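Druvel Hand-Held Gripper Pair – Club Set

A pair of hand-held grippers for school robotics clubs and student projects. Pupils work through a handling task with one gripper in each hand, and the recorded movements are then used to program the club's own arm.

What's in the set
Left and right gripper, black, with metal top plate
Two cables
Task booklet with 35 exercises, from single blocks to soft and awkward shapes
Storage case

Details
Weight: 400 g per gripper
Jaw opening: 106 mm
Recording memory: 3,000 short runs
Works with: Clultier and Biltell club arms

Suitable for ages 11 and up. Younger groups should start with the foam shapes – sold separately – before moving on to everyday objects.
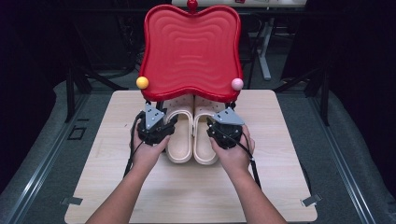

Two-handed work with slippers, a red tray and two small balls.

Clubs entering the Padilla Student Challenge may use this set in the open handling class. Check the current rules for cable length before you order. Spare jaws and cables are listed under Parts. Delivery is free to schools, and sets ordered in August arrive before the start of term.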